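Door hanger (card)

By Margarida Bettencourt. Last updated September 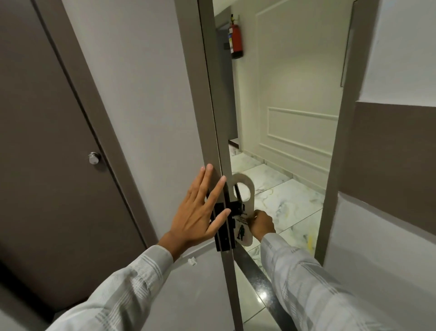 A door hanger is a flat card, tag or sign hung from the handle or knob of a door to pass a short message to whoever comes along the corridor. Also called a doorknob card, knob hanger, or in hotels simply "the card". Most common in guest accommodation, but also used in student halls, clinics, offices, ships' cabins and private homes. Advertising versions, left on front doors by delivery people, are treated seperately at the end.

Shape and size

Usually a tall narrow rectangle with a hole near the top. Top edge either square or rounded. Two main patterns:

Closed hole. A full circle cut through the card. Goes over the free end of a lever or over a small knob. Stays put when the door moves.

Slit hole. Same circle but with a cut running out to the edge, so the card can be opened slightly and pushed round a knob too big for the hole. Quicker to put on, tears sooner.

The hole has to suit the hardware. A round knob holds a card fairly flat against the door. A lever lets it swing, and on a sloping lever it slides off, which is a common complaint in older buildings where knobs were changed for levers and the old stock of cards was kept. Some levers curve back towards the door at the end – these hold a closed-hole card best, though it takes two movements to get it on.

Materials

Card, plain or coated. Cheap, goes soft at the hole. Plastic sheet, wipeable, lasts for years, tends to clack against the door in a draught. Thin wood or leather in smaller guest houses. Felt and cloth ones are sold for children's rooms. Paper stock of under 199 grams per square metre is generally thought too floppy for anything but advertising.

The Ditina pattern, a plastic card with a thickened ring round the hole, was popular with boarding houses for a time and still turns up.

Wording and symbols

Short. The two standard messages are a request for privacy and a request for the room to be made up, very often printed on opposite sides so one card does both jobs. This causes the best known fault of the type: the card turns over by itself, or gets hung the wrong way round by someone in a hurry. Single-message cards avoid this but need two per room, and one of them always goes missing.

Pictograms are used alongside words, or in place of them where guests share no common language. Sleeping figure, standing figure, bed, broom, moon, raised palm. No agreed set. Colour does some of the work too, red for stay out and green for come in being the usual pairing, though plain white with black print is widespread and cheaper to produce.

Smaller text often carries extra matter such as breakfast times, checkout hour, or towel reuse. Breakfast order cards are a related kind – the guest ticks boxes and hangs the card outside before a stated time, often 2 a.m.

Use

Hung on the outside handle, message outwards. Normally kept on the inside handle, or on a hook or desk when not wanted. The usual way to put one out is to open the door partway, keep a hand on the door so it does not swing or shut, and reach round to the outside lever. Taking it in is the same in reverse. On self-closing doors this needs a bit of care, the gap being narrow and the card catching easily between door and frame. A card trapped this way creases across the middle and should be replaced.

Staff practice varies. At the Fosholm, a guest house of 40 rooms, the rule is that a privacy card is respected until mid afternoon, then the room is telephoned. Larger places keep a written log. Rallton, with nearly 600 rooms, moved to a small light beside the door and then brought cards back after guests failed to find the switch.

In the home

Less formal. Used for a sleeping baby, night shift workers, music practice, video calls. Often home made: cut from a cereal box, a mug or glass drawn round for the hole. Xinyi Long's booklet on shared houses suggests one card per bedroom, and agreeing beforehand what it means, as "busy" was found to be read as anything from "knock first" to "go away".

Care

Wipe plastic with a damp cloth. Do not soak coated card, the layers part. Cards are handled constantly and are easily forgotten in the room clean, so many housekeeping lists now put them next to light switches and remote controls.

Advertising hangers

Same shape, different purpose. Printed in bulk and left on front door handles – takeaway menus, window cleaners, local elections. Cunha, a jobbing printer, sold them with a tear-off coupon along the bottom edge. Many homes now have no suitable outside handle, so the letterbox gets them insted.

See also: door furniture; doorknob; lever handle; housekeeping; name plate

We use cookies to remember your reading settings. Accept / Manage choices

Contact us | Copyright the contributors | Back to top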